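Stedley 2 review: segmenting and syncing hand demonstrations

I have used Stedley 2, the labeling and alignment tool from Uvero, since July. My test set was 200 recordings of people handling nesting dolls, 3,203 clips once split. Import took 20 minutes and lost nothing.
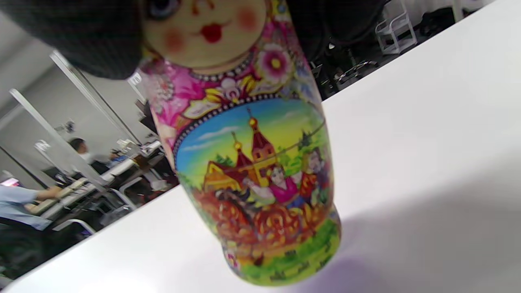

Time alignment is the best part. It matches wrist views to the head view by motion, and I corrected only 24 recordings by hand. The automatic splitter is weaker — it likes to cut a grasp in two when the fingers cover most of the object.

Pose tracks from hand controllers load as a separate layer. Smoothing is on by default, and I would turn it off before training anything. 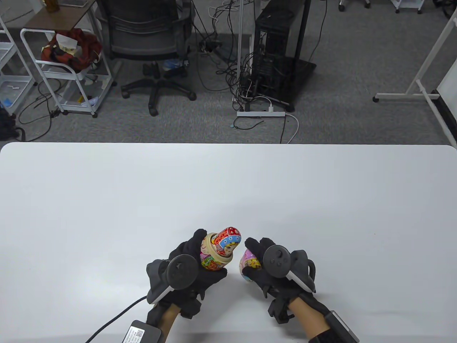 Photo: Sturnau

Export to Minja format works, but the error messages are poor. A missing calibration file just says "bad input." Worth the price for the alignment alone. Four stars out of five.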